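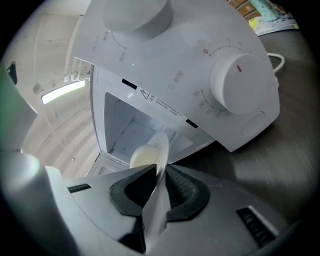 Should a shared kitchen have a toaster oven as well as a full-sized one?
In most shared kitchens a small oven with a simple timer dial will meet the greater part of daily demand, and it should be provided first. A full-sized oven may be added where residents cook together or bake in quantity.

The Case for the Small Oven
Opinion. Siham Filali, Housing Standards Desk, Virkport Residential Association

The Association is reviewing its guidance on the equipment of shared kitchens, and members have been invited to submit their views before the revised text is adopted in November. The following is offered in that spirit. It represents the opinion of its author and should not be read as settled policy.

The present guidance, drafted when most of our buildings housed families, requires one full-sized oven for every kitchen and treats all other heating appliances as optional. Our residents are now, for the most part, single people who eat at different hours. A person returning from a late shift wishes to warm a bread roll or brown the top of a small dish. For this purpose a large cavity must be brought up to temperature, used for a few minutes and left to cool. The practice is wasteful, and it is also slow enough that many residents give up and eat the roll cold.

At Fastwood House, where the kitchen serves 11 residents, a toaster oven was placed on the worktop last winter at the request of the tenants. Pirjo Lappalainen, the house manager, kept a simple log by the door for a month and asked residents to mark which appliance they had used. The small oven was marked 100 times and the large one 20. I do not claim that a sheet of paper beside a kitchen door amounts to research. The difference is nevertheless wide enough to deserve the attention of those who write our rules.

Objections have been raised, and they should be answered properly. The first concerns safety. Aarne Leinonen, who advises the Association on fire matters, has pointed out that a worktop oven can be pushed against a wall, covered with a tea towel or surrounded by packets of food. These are real risks. They call for a fixed place on a heat-resistant surface, with the clearance stated in the maker's instructions, and for a rule that nothing is to be stored on top of the appliance. The cord should run freely to its own socket, away from the sink and the hob. Mr Leinonen has said that he would accept the appliance on those terms, and I would ask that they be written into the guidance in full.

The second objection concerns cleaning. Crumbs gather at the bottom of a small oven far more quickly than in a large one, and melted cheese left overnight will smoke the following morning. It is fair to say that standards vary greatly between houses. At Moges Court the tray was found in a condition that I shall not describe. Yet the same residents had neglected the large oven for longer, and the small one was put right in a few minutes with warm water and a cloth once it had been unplugged and allowed to cool. An appliance that one person can clean before going to bed has a better chance of being cleaned at all.

A third point has been made by Tiina Saarinen, who represents tenants at Kasteo. Appliances are sometimes bought wherever they are cheapest, and the words on the control panel may be in a language that few in the building can read. She asks that a short card in plain English be fixed to the wall beside each oven, giving the meaning of every dial and any warning printed on the casing. I support this without reservation. It costs almost nothing, and it should apply to washing machines too.

On the matter of controls, I would go further and recommend that the guidance state a preference for dials over touch panels. A timer that is turned by hand is understood by almost everyone, including residents with poor eyesight who have difficulty with a lit display. Teemu Niskanen, who maintains the equipment in 2 of our larger buildings, reports that most of the faults brought to him concern electronic panels.

I therefore propose that section four be amended so that a toaster oven with a manual timer becomes the required appliance, and that the full-sized oven become a matter for each house to decide. Houses that already possess one should keep it for as long as it works. Written comments may be left at the Association's office until four o'clock on any working afternoon.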